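The Green Bag
by Birgit Weidemann
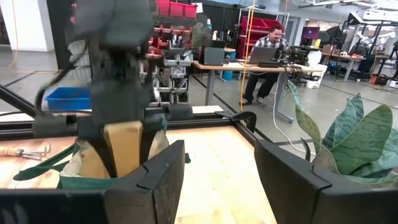 The green bag on the table, with the block halfway in.

Constanza Olivares had packed for Clindmont four times since breakfast, and she was loving every minute of it.

"You're taking the block," said Loubna, without looking up from her list.

"Of course I'm taking the block!"

It was a plain tan thing, a rectangle of wood you could hold in one hand. Her grandfather had used it to prop the workshop window for 38 years, and then it had held open the door of her first apartment, and then it had sat under a wobbly bookcase in Fovden until the bookcase gave up. Now it was going to Clindmont, where there was a new shop waiting, with a front window (a huge one!) that would surely need propping.

The bag was green with a pale lining, and it had one long strap that never stayed where you put it. She loved that bag. It had come from the market at Clellier for 13 dollars, and the woman who sold it had thrown in a spool of thread and a piece of cake.

"Tools next," said Loubna. "Which ones?"

Constanza looked over at the little heap on the table. The one with the wooden handle, definitely. The hex keys, both of them, because the shelves at the new place came in pieces and Ehab had already lost the keys that came in the box.

"And the snake plant?"

They both turned to look at it. It stood there with its banded leaves sticking straight up, as if it had been listening.

"The plant rides up front with me," said Constanza. "I'm putting the seat belt on it."

"It's 80 miles."

"Then it'll get to see the river! And the bridge, and that hill with all the sheep. It's been looking at a concrete floor since January, Loubna. Think how it'll feel."

Loubna laughed in spite of herself and wrote "plant, front seat" at the bottom of the page. She had wanted to be sad today. She had planned on it, even, and put tissues in her pocket. But it was hard to be sad near somebody who was so happy about a block of wood.

"You'll call when you get there?"

"I'll call when I get the window open," said Constanza. She gave the block a push toward the bottom of the bag, and the strap slid off the edge of the table again, and she went around to pick it up.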